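Vesa two-arm tabletop kit: review after a season of litter duty
18 June 2021

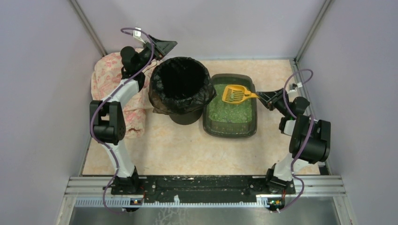 Pliltau Makerspace, Home Robotics Group

We bought the Vesa kit in October for household chores that fit on a table. Scooping a litter tray is the one we have run most. It asks for a firm grip on a thin handle and a level wrist on the way to the bin.

You get two matching arms, a wrist camera for each, and the control boards. Assembly took two of us 11 hours. The printed guide is clear up to the elbow joints and vague after that, and we redid one shoulder.

The open-frame fingers are the best part. They hold a plain plastic scoop by the handle, with no adapter. The slotted head sits over the tray at a usable angle, and small clumps stay on the slots if you keep the speed down. At the default speed they don't. We now run at the second-lowest setting.

Cables are the weak point. The purple ones loop above the wrists and run down past the elbows, and ours came with no clips. Buy some, and check the slack before each run.

We also tried the Bodis single arm, which costs less and reaches farther. It was fine for scooping, but we missed having a second arm to hold back the edge of the bin bag.

The Vesa cost us 1,618 dollars with shipping. One finger broke, and the replacement from Pandey, the reseller, took 18 days to arrive. We would buy the kit again, with spare fingers in the first order.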